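Compte rendu de la réunion d'équipe manipulation, mercredi 11 mars 2020
Présents : Radka Gashi, Dušan Matić, moi (je tiens la plume, soyez indulgents)

On a commencé avec dix minutes de retard parce que je cherchais le câble du projecteur, pardon encore ! Dušan a ensuite présenté les résultats de la campagne Vekau, donc la saisie apprise uniquement en simulation, sans une seule démonstration réelle. Sur 2 913 essais, 602 échecs. Radka trouve ça encourageant, moi je suis franchement contente, Dušan fait la moue (il espérait mieux sur les objets à poignée).

Justement, les échecs : 511 viennent d'une mauvaise estimation de l'orientation avant la descente de la pince. Le reste, c'est un peu de tout, et Dušan va trier. Radka soupçonne les ombres, qui sont très dures dans notre rendu et qui tombent en escalier sur le bois de la table. Elle propose de relancer avec 2 réglages d'éclairage, tout le reste figé, même graine, mêmes textures. Longue discussion là-dessus, je vous épargne les détails, mais on est tombés d'accord.

Pour les objets, on garde le livre turquoise à plat et le pot vert à poignée latérale, avec la pince ouverte au-dessus de la table au départ. 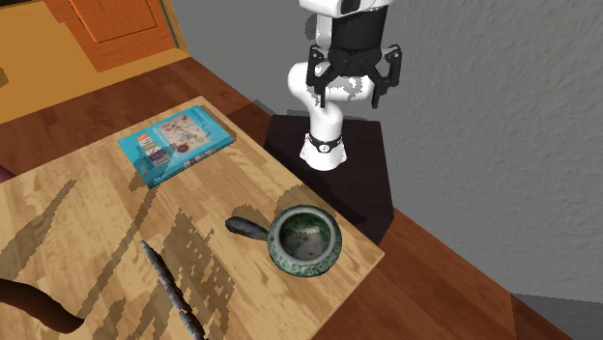
Radka voudrait aussi que l'on compare avec la méthode Pavlović, celle qu'on avait laissée de côté en décembre. Je suis pour, à condition de ne pas retoucher ses paramètres en cours de route, sinon on ne saura plus ce qu'on mesure.

À faire :
Dušan : tri des échecs restants, relance de l'éclairage
Radka : remettre Pavlović en état de marche
Moi : section méthode de l'article, et écrire à Junport pour les heures de calcul

Prochaine réunion dès que les calculs sont finis, j'enverrai un message.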